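Plelwood Residents' Association
Minutes of the winter meeting, December 23, 2019

Present: Sheena Skinner (chair), Struan Skinner, Irfan Sopacua, Ross Yule, and me, Jessie Drummond, taking notes. Thirteen other households signed the sheet, and two of the signatures I can't read. If you were there and your name isn't on the list, come find me.

We started late since the heat in the community room hadn't come on and everybody wanted to get coffee first. Sheena read the May minutes out loud. Struan said I had him voting yes on the bike shed when he voted no. I checked my notebook and he's right, so that's fixed now. Minutes approved.

1. Money

Ross went through the account. We have $1326 in the bank, and $485 of that is already promised to the plumber for the garden spigot. Irfan asked if we could hold off paying until the spigot stops dripping, and Ross said he'd call the plumber again after the holidays. I think that's fair! Dues stay where they are.

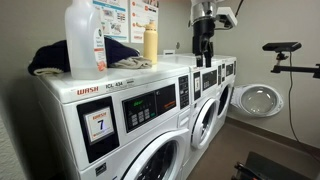 Ross also wants receipts turned in within a month. He looked right at me when he said it, and yes, I still have the one for the folding tables (it's in my other coat).

2. Courtyard garden

This took most of the evening. The people at Mendonça sent a price for redoing the raised beds, and it came to $3000, which got a groan from the whole back row. Sheena likes their plan because it puts the beds where there's sun past noon. Struan thinks we could do it ourselves over two weekends if somebody with a truck picks up the lumber. There was a long side talk about whether the fig tree is dead. I scratched the bark and it was green underneath, so I say leave it alone until spring.

We voted to ask Mendonça for a smaller job, just the two beds on the south side, and to do the rest on our own. All in favor except Irfan, who wants to see the number first.
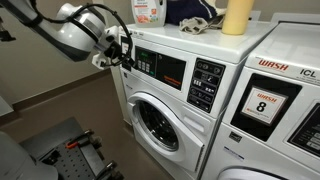

Jessie Drummond

Seed orders: give me your list by the end of January. I'm ordering beans, kale and those little striped tomatoes again - and no mint this time, please, I was pulling it up all summer. There are 26 plots and every one is spoken for, with a short waiting list.

3. Front door buzzer

Codix is the company that put in the buzzer, and they want to send somebody out to look at the units on the third floor that ring the wrong apartment. Irfan gets everybody's pizza. He's been good about it but he'd like it to stop. Sheena will set up the visit and post the day by the mailboxes.
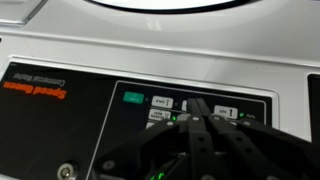

Speed Queen commercial washer, control panel seen from the back.

Struan asked if the buzzer could be turned down at night. Sheena will ask Codix about that on the same visit.

4. Parking on Hudivham

The city crews have finished on Hudivham, so street parking is back on both sides. Ross still thinks the new signs are confusing, and he read one to us from his phone, and we had three different ideas of what it meant. He's writing to the city for a plain answer. Until then, move your car on sweeping days!

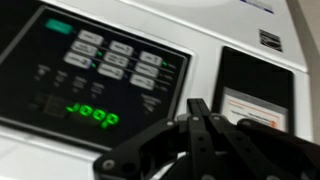
5. Spring potluck

We picked May again, in the courtyard if it's dry. Sheena is making the rice dish and I said I'd do two pies. Struan has the grill. We need somebody to bring ice and somebody to borrow a long extension cord, so let me know if you have either.

Meeting closed at ten to nine. Irfan and Ross stacked the chairs. A green scarf got left on the radiator and I have it at my place.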